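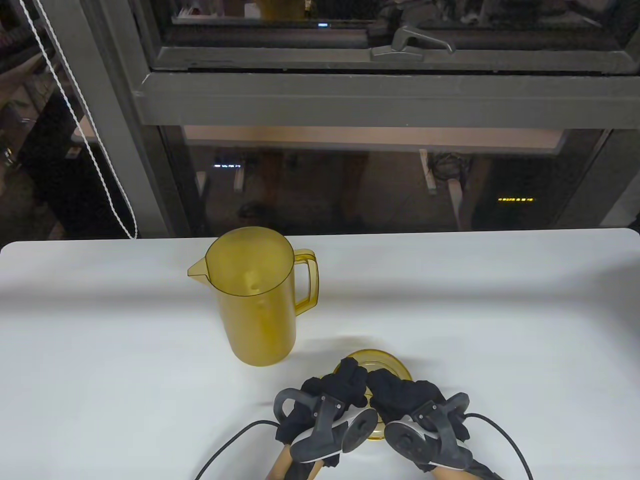 Wayne Beaudoin wrote in before I'd even finished my draft, and I'm putting his note first: Please tell people to budget for the second pair. We bought one set of hand-held grippers, one finger joint went stiff in October, and the whole plan sat there until a part came.

Reading time: 5 minutes

Thank you, Wayne, and yes, I agree with every word! I've been living with the Perron hand-held pair for a good while now (they come as a left and a right, one for each hand), and I went in thinking mostly about the price on the box. Ours came to $542 for the pair, which felt very fair next to the Zullgate set I'd been eyeing. What I hadn't planned for was all the little things that gather around a purchase like this - spare pads, gloves in more than one size, longer cables, and a decent table to work at.

The work itself is plain kitchen stuff, pitchers and lids and so on, and the Perron is good company for it. The round soft pads are my favorite part. They're kind to smooth plastic, and I like that you can order them separately.

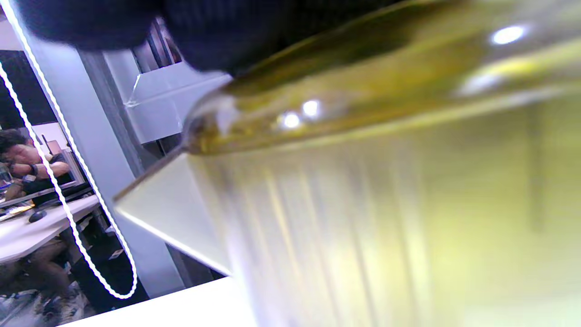
Close work with the Perron, cable and all.

Cables deserve their own line in your budget. I'd set aside $30 for longer ones and a handful of clips, and I wish I'd done it on the first order and saved myself the second shipping charge. The ones in the box are fine if you sit right up by the computer, but we like a bit of elbow room.

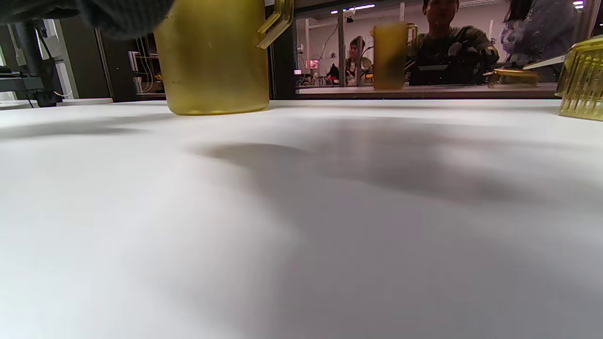
What I'd put on the order form

One Perron pair to start, and a second pair penciled in for the next quarter. Then $300 held back for parts and props. Props sound silly until you price them! Buy see-through plastic as well as solid colors, and buy lids along with the pitchers, so you have small flat things to practice on as well as tall ones.
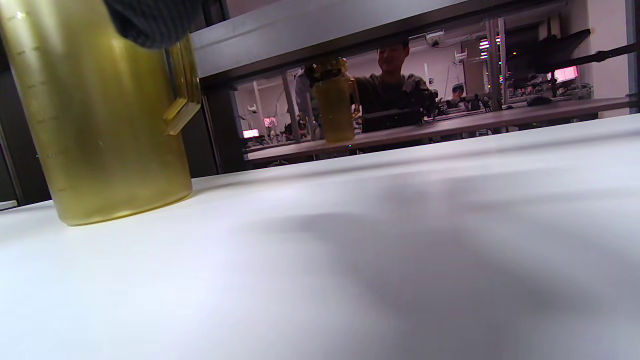 Yellow pitcher up front, yellow bottle across the way.

I did look at the Hornomow too, and it's a lovely thing, but the stand is sold separately and we'd have run out of money before we had anything to pick up. The Perron gets 4 stars out of 5 from me. The missing star is for the short cables, and for the spare parts list, which took me two emails to get hold of.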